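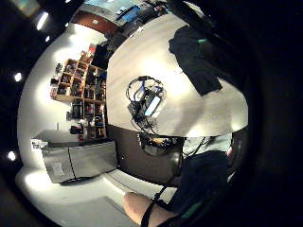 **Vaughan, *Trarkley* (Dunau Records, 2020)**
Two-LP set, also as download. Reviewed from the vinyl and the 24-bit files.
October 25, 2020

Vaughan's first record, *Plustberg*, was made by two people in a kitchen and sounded like it. The second was made by four people in a chapel. Adwoa Nyarko still sings and plays the harmonium, Berwyn Gough still plays guitar, and they have added Ffion Gough on bass and Yanti Ismail on drums. Ynyr Powell produced and mixed.

The most obvious change is the low end. *Plustberg* had almost nothing under 100 Hz, and the songs were written around the gap. On *Trarkley* the bass sits loud and centered, with a slow attack and a long release on the compressor. It works on "Slate Hours", where Ffion Gough plays one note per bar and leaves the rest of the room to the drums. On "Ferry Money" she has a busier part and the notes run into each other. There is a build-up near 60 Hz that I heard on two pairs of speakers and on headphones, so I don't think my room is to blame.

Ismail is the best thing on the record. She plays slightly behind the beat and hardly touches the crash cymbals. The kit seems to have been recorded with few microphones, placed well back, and the snare arrives with the chapel already attached to it. Powell has left that alone. He has not left the vocals alone: Nyarko's voice is doubled on seven of the ten songs, panned left and right, with a short delay on one side. It thins her out. The two verses of "Coat for a Stranger" that are sung single-tracked and dry show what was lost elsewhere.

The writing is uneven. Side one holds up all the way through. Side two has "Ferry Money" and a long instrumental, "283", which sets a harmonium drone against a guitar figure in seven. The figure repeats without variation until the drums enter, and the drums enter late. I would have cut it in half. Side three recovers with "Lamp Oil", the only fast song here and the only one where Berwyn Gough uses any distortion. His solo is eight bars long and mostly made of two notes.

Side four is one song, "The Weighing House", in three sections. The joins are audible – the tempo drops at the second one, and the reverb tail from the previous section stops dead under the new chord. It may be deliberate. It sounded like an edit to me on every play.

The lyrics are printed on the inner sleeves in gray on dark green and are hard to read under a normal lamp. The pressing is quiet, apart from some light crackle at the start of side three on my copy. The files are a little brighter than the vinyl and clip briefly in the last chorus of "Lamp Oil".

Buy the vinyl if you have the choice. Start with "Slate Hours", then "Lamp Oil", and leave "283" until you know the rest. I still play *Plustberg* more often.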